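# Simulated gripper keeps missing the cabinet door, what should a student club try first?

**Orysia Yatsenko**

Hi everyone! I help run the after-school robotics club at Mambridge and this year we're trying something new, doing the whole project in simulation before we touch any hardware. The task is cabinet doors: get the arm to a door, line up the fingers, pull. The kids are completely hooked (two of them asked if they could stay through dinner).

Our problem is the approach. We've done 557 attempts since September and only 52 ended with the door open. The arm gets close, then the fingers close on air or bump the panel. We only use the wrist view for steering. Is that a mistake? Should we be training longer, or fixing something else first? We have one decent desktop and a lot of enthusiasm.

**fellgate_dad**

More training. Ours got better when we left it on overnight. Also check your friction settings, ours were at zero for a month, lol.

**bukhari_bots**

What a great project! I mentor a college team and we did doors last year, so I'm going to ramble a bit.

Please don't train longer yet. Take 50 of your failed runs and have the students go through them in pairs, writing down the last moment when the arm could still have been saved. It's slow and it's the most fun we had all year. Our students argued over every single one!

On the wrist view: it's fine for the last few inches, but it gets confusing before that. When the gripper is close to a door at a slant, you get a lot of wood grain and molding, and it's hard even for a person to say which way to move. Have your club try steering from views like these with nothing else on the screen:

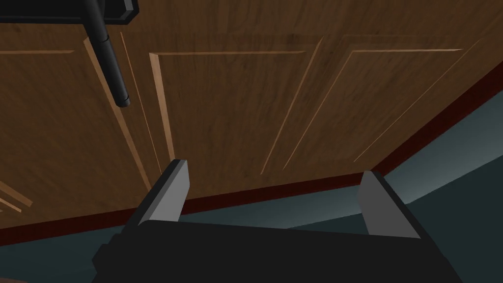
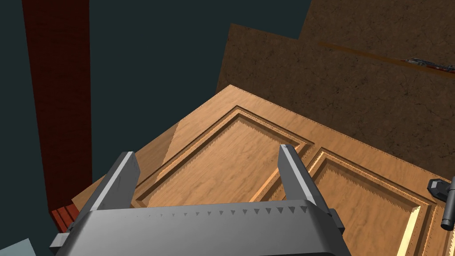

We ended up adding a second fixed camera off to the side for the long part of the move, and handing over to the wrist only at the end. Before that we'd burned through 3,515 runs with the wrist alone, and I still wince at the electric bill.

Two other things to try while you're in there. Print the distance from fingertips to handle at every step, so the kids can watch it shrink (or not). And change the wood texture and the lighting between runs, or your arm may learn one particular door and fall apart on the next. We called ours Istell and she was a genius on the one cabinet and hopeless everywhere else.

fellgate_dad is right about friction, by the way. Check it before you start on the 50. If you post your success numbers after the second camera goes in, I'd love to see them!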